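Cledia project: hand-held demonstrations for kitchen tidying
Progress report to the Stornard Fund, period ending May
Prepared by Gerrit Le Roux

Status

Collection is on schedule. Training is one step behind the plan, for the reason given under Problems. Spending is within budget and no change to the grant is requested.

Work done

We recorded 123 usable demonstrations in 11 home kitchens. The task is the same in each: pick up utensils from a table and stand them in a holder. The operator works with two hand-held grippers, one per hand, and the recordings are used to train the policy that will run on the two-arm bench at Oosthuizen.

Domingo Pereyra rewrote the alignment step, which matches the left and right recordings in time. The old version lost sync on long sessions and we had to throw out 13 demonstrations from the first batch. None have been lost to this since the change.

Results so far

The first policy was trained on single spoons and ladles only. On the bench it places a spoon reliably when the holder is in a position close to those in the training data. It does poorly when utensils touch or overlap - it tends to close on two items at once, or on neither. We have shifted the remaining sessions toward mixed piles. 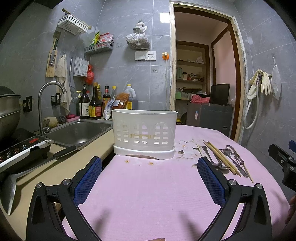 Utensil task in a home kitchen, jaws open toward the holder. Chopsticks and a metal spoon lie together on the cloth at right.

Problems

Thin items are still hard. Chopsticks roll in the pads, and operators regrip more often than the policy can copy. Fenance has quoted for a softer pad and we expect 2 sets for testing.

Next period

Finish the mixed-pile sessions, retrain, and repeat the bench test with the holder moved between trials. Domingo will send the bench numbers separately when the retrained policy has been run.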